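How a Room Robot Gets Ready for Work
Machines Up Close – Drirnwood Young Engineers' Pages
Updated August 18, 2023

A robot that tidies a living room has to be set up before it can pick up a single pillow. People who work with robots call this setup "commissioning." It means checking every part of the machine and teaching it where things are. The robot on this page is a Nelar, a machine with two arms, and its practice room has a sofa, some throw pillows and a carpet.

Step one: the hands

A robot hand is called a gripper. Each Nelar gripper has fingers with joints in them, much like your knuckles. Inside the joints are small motors, and each motor has a sensor that measures how far the joint has turned.

When the robot is switched on, it does not know exactly where its fingers are. It has to find out. The robot opens each finger slowly until the joint reaches its stop, and the computer saves that position as zero. Every later movement is measured from zero. This job is called "homing," and it is done each time the power has been off.

If zero is wrong by even 2 millimeters, the fingers may close beside the edge of a pillow and grab air. 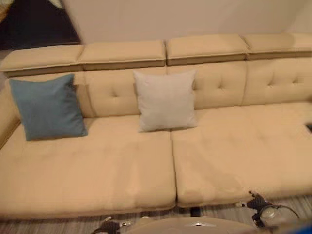
The grippers in front of the sofa, with a blue pillow and a grey one on the seat.

Step two: the eyes

The robot sees with cameras. A camera gives the computer a flat picture, but the robot has to reach into a room that has depth. The computer needs a rule for turning a spot in the picture into a spot in the room. Finding that rule is called "calibration."

To calibrate a Nelar, a technician holds up a board printed with black and white squares. The size of the squares is already known. The robot looks at the board from different angles and takes 500 measurements. From these the computer works out where the camera is pointing and how much its lens bends the picture near the edges.

Then comes a test. The robot is told to touch the center of a mark on the board with one fingertip. If it misses by more than 5 millimeters, the calibration is done again from the start.

Step three: the room

Next the robot needs to learn the room. Large things like a sofa or a wall stay where they are, so they can be saved in a map. Pillows are different. A pillow can be up on the seat in the morning and down on the carpet after lunch, so the robot must look for it each time. 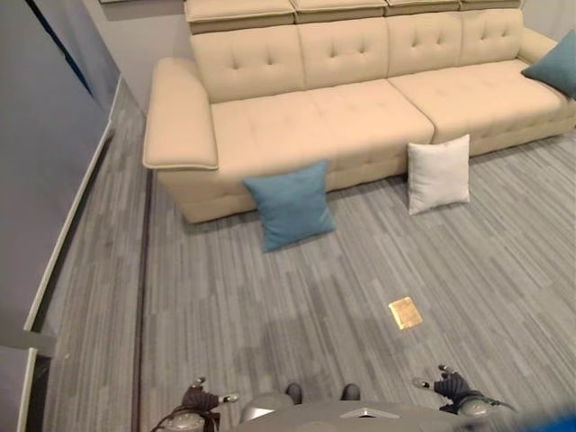
Floors need care too. Carpet with stripes can confuse a camera, and shiny things are harder still. A shiny surface reflects light from lamps and windows, and the reflection changes as the robot moves. The technician may adjust the camera brightness until the computer can pick out objects on the carpet reliably.

Soft objects also need a gripping force. Force is how hard the fingers squeeze. Too little, and the pillow slips. Too much, and the motors get warm and wear out sooner. The technician starts with a low number and raises it a little at a time.

Looking after the robot

A Nelar has a checkup after every 406 hours of work. The list comes from Ultance, the company that services it:

Wipe the camera lenses with a dry, soft cloth.
Remove lint and hair from the finger joints.
Look along each cable for cracks or tight bends.
Move every joint by hand with the power off and feel for rough spots.
Home the grippers and repeat the fingertip test.

A full service takes place each December. Worn finger joints are replaced then – the old ones go back to the Kulkarni workshop, where they are taken apart and measured.

Words to know

Gripper: the hand of a robot.
Homing: finding the zero position of a joint.
Calibration: matching what a sensor reports to the real world.
Commissioning: setting up and testing a machine before it is put to work.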